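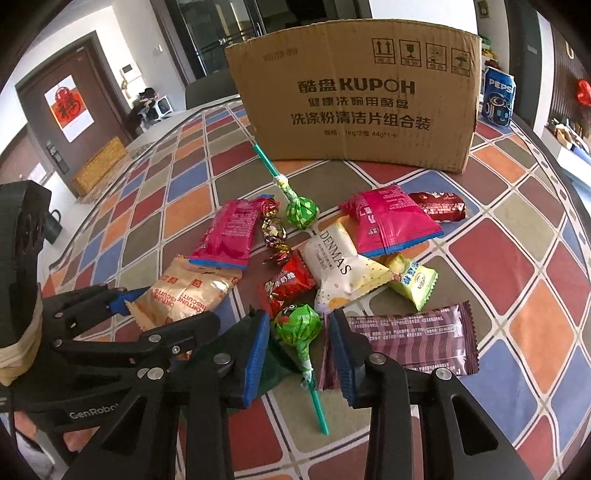

Koltberg HG-2 Hand-Held Gripper – Replacement Finger Pad Kit and Safety Notice

Updated 2024-06-12

If you use the HG-2 to pick up small, light things with slippery wrappers, please read this page before your next session. We found a fault in the original finger pads, we fixed it, and we are really pleased with how the new ones hold!

What went wrong

In January a customer in Tercombe wrote to say that one pad on her HG-2 had crept forward during a long afternoon of picking up wrapped sweets. The fingers still closed, but they no longer met squarely, and the tool kept spitting lollipops sideways. Then the pad came off completely and the bare finger tip closed on her assistant's thumb. It was a bruise and a small cut, nothing worse, but that is still an injury from one of our tools and we treated it as one.

Francine Pelletier on our bench got the tool back and put it through 2000 closing cycles with a fresh set of the same pads. The first pad started to move at cycle 346. The adhesive was softening along the back edge, where the finger flexes most, and once that edge lifted the rest followed quickly. Candy makes it worse: sugar dust works its way under the lip, and twisted foil ends catch on it.

Which tools are affected

Any HG-2 with serial numbers ending in G, and any loose pads sold in the gray sleeve. Pads sold in the clear box are the new type. The HG-1 uses a clamp plate and is fine.

How to check yours

Open the fingers fully and take your other hand well away from them. Look along each pad from the side. The back edge should sit flat with no line of light under it. Close the fingers slowly on a folded card: both pads should touch it at the same moment. If one arrives first, stop using the tool. Please don't glue the pad back down. We tried three kinds of household glue and all of them let go sooner than the original.

What's in the kit

Two ridged pads with a molded hook at the back
Four retaining screws and two spares
A 1.5 mm hex key
A printed alignment card

The hook is the part we love. It drops into the slot that was already in the finger, so the pad is held by metal and screws and the adhesive is only there to stop rattle. Geler makes the pads for us, and their second sample went the full 2000 cycles with no movement we could measure. Round lollipop heads, flat packets, foil twists – it picks them out of a messy pile beautifully.

Fitting

Allow 38 minutes the first time, most of it waiting for the cleaner to dry. Peel off the old pad, wipe the finger, seat the hook, then tighten the front screw before the rear one. Check the screws again after your first day.

Price and ordering

Free for affected tools – send us the serial number and a postal address. For everyone else the part number is 182-P. Orders in Europe ship from Tamošiūnaitė, our parts dealer, and all others come straight from Koltberg.

If a pad has come off in use, please tell us even if no one was hurt, and keep the old pad in a bag so we can look at it.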